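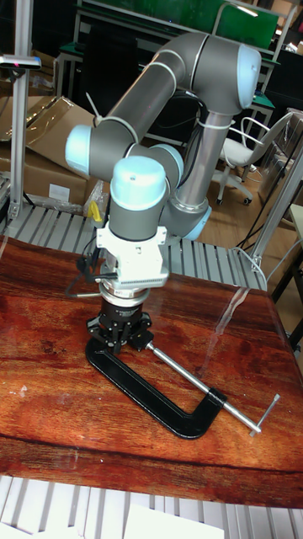 Small college basketball should stop playing conference games on weeknights when the visiting team has a long bus ride. The Grestivine conference released its new schedule in July, and it has more of those games than last year's did.

Take Panicker's road trip to Fement. The ride is close to five hours each way. Tipoff for the women's game is 5:30 and the men play after that, so both teams share a bus and leave when the second game ends. The players get back to campus before sunrise and some of them have an 8 a.m. lab. Then they practice that afternoon.

The league's answer is that weeknight games draw better. I looked at the attendance figures the conference puts in its own yearbook. Total attendance for weeknight women's games two seasons ago was 2,644. Last season, with more of those games on the schedule, it was 2,689. That is a gain of 45 people over a whole winter. I would not build a schedule on it.

The basketball suffers too. I watched Girnent lose at home by 32 to a team it had beaten in December. Girnent had played on the road two nights earlier and it showed in the second quarter, when the guards quit getting back on defense and every rebound seemed to go the other way. The coach used her bench early, but the bench had been on the same bus.

Friday and Saturday pairs would fix most of this. A team would travel once, stay one night and play two opponents that are close to each other. Yes, a hotel costs money. So does a charter bus, and the current schedule needs more of those. Some gyms are also booked on Saturdays for youth leagues and would have to move things around. That can be worked out with a year's notice.

There is a fair argument that back-to-back games are hard on legs. They are. Most players I have talked to would still take them over getting home at four in the morning and sitting in class at eight.

The athletic directors meet again before practice opens. The schedule for this winter is set, but the one after it is still open, and travel should be the first item they take up.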